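Jivo Reflection Prompts: data card

Maintainer: Mostafa Nasr
Status: maintained, updated each March
Language: English

Summary

Jivo is a set of 800 short writing prompts for personal reflection and goal setting. Each prompt asks the reader to look at one habit, belief or plan and write a few lines in reply. The set was first written for the Skomness journaling app and is now kept separately so that other tools can load it. No user replies are included.

Contents

prompts.csv holds one prompt per row.
themes.csv holds the 15 themes and a short definition of each.
pairs.csv lists prompts that should not be shown on the same day.
CHANGES.txt records wording changes and retired prompts.

Fields in prompts.csv

id: integer, never reused after a prompt is retired.
text: the prompt as shown to the reader, plain text, no line breaks.
theme: one theme name, matching themes.csv exactly.
depth: integer from 1 to 5. A prompt at 1 can be answered in a sentence. A prompt at 5 usually refers to loss, regret or a long-held belief.
minutes: suggested writing time, integer.
source: "new" or "flesach". See Sources.

Sources

Most of the prompts were written for this set. The rest came from Flesach, a printed workbook that is out of print, and are used with the permission of its author. The Flesach prompts were edited for length. Where the original addressed a group, it was changed to address one reader.

Themes were assigned by two editors working separately. When they disagreed, the prompt was discussed at the Friday review and given a single theme. Several prompts could fit under more than one theme, "work" and "self-worth" being the usual case, and the file does not record the second choice.

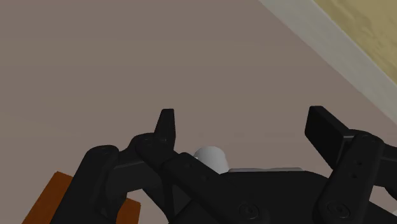
Reading time: 2 min

Intended use

The prompts are meant for daily journaling, workshops and coaching homework. They work best when the reader can skip one without penalty. Streak counters and forced replies were tried in an early version of Skomness and removed.

The set is not a clinical tool. It has not been tested as a treatment for any condition, and depth is not a measure of risk. Products that may reach people in distress should filter out depth 4 and 5 and link to local support.

Selection

The default order is random within a theme. The recommended starting filter is depth 1 and 2 for the first week. After that, raise the upper limit by one whenever the reader asks for harder prompts. Do not raise it based on reply length. Long replies to easy prompts are common and do not mean the reader wants more.

Check pairs.csv before showing two prompts in one session. A pair is listed if the second prompt repeats the first in other words, or if the two together push the reader toward one answer.

Known limits

Many prompts under "career" assume a paid job with a manager. Prompts under "family" assume living relatives more often than they should. Both are being rewritten, with old ids retired as replacements are added.

The minutes field was estimated by the editors and has not been checked against real writing times. Treat it as a display hint.

The Turkish translation, Sarıgül, is a separate package. It follows the same ids but drops prompts that rely on English idioms, so the row counts differ. Join on id, never on row number.

Loading

Files are UTF-8 with a header row and comma separators. Text fields are quoted. Some prompts contain commas and quotation marks, so use a proper CSV reader and do not split lines by hand.

Changes and corrections

Report wording problems with the prompt id and the suggested text. Reports without an id are closed. Theme changes are accepted only at the March update, because saved reader plans refer to themes by name.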